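Visitor Log, Bay 12

The open day at Plamport began at ten on a Friday in May. Amanuel Mersha had signed for the bay and stood behind the yellow tape with a clipboard. The form on it had 37 lines. Line one read: Confirm stop button within reach. He confirmed it.

Balakrishnan Joseph arrived with the second group. He had spent eleven years in hotel linen at Grustano and wore the visitor badge on his belt, where it could not be read.

"What is the task?" he asked.

"Blanket to the edge of the mattress. Two arms, no fixed path."

"And the blanket?"

"My daughter's. The test requires a patterned textile."

The left arm held short of the mattress. The right had its fingers in the yellow cloth near the corner, among the eggs.

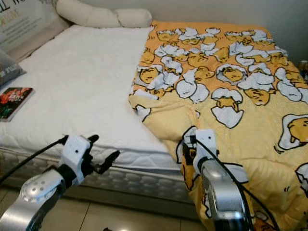 Joseph asked for the grip force. Mersha gave the limit from the Shiferaw manual and added that the limit was set lower for public sessions. Joseph wrote this down. He then asked how many blankets the system had handled, and Mersha said nearly 2,000, most of them plain.

"We did 200 beds before lunch," Joseph said.

"With how many people?"

Joseph did not answer at once. The group moved on to the Horkeo stand, where there was coffee. He stayed at the tape.

"It doesn't know which side is the top," he said.

"It has an estimate."

"So did the trainees."

Mersha checked the monitor. The estimate for the lower hem was good on the right and poor on the left. He entered both values on line 14 and initialed them. Both grippers now had the lower edge of the comforter, with a sag of cloth between them.
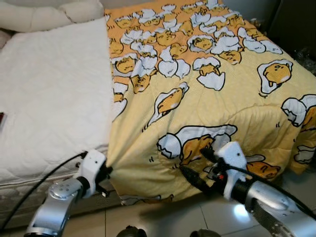 Page last changed: Friday, 4:40 p.m.

"Now it should wait," Joseph said. "You take up the slack before you pull. Otherwise the corner goes."

"There is no wait in the sequence."

"Then put one in."

Mersha looked at the form. Line 22 allowed comments from visitors, two sentences maximum. He turned the clipboard around and passed it across the tape with the pen. Joseph used both sentences and asked whether he could have a third.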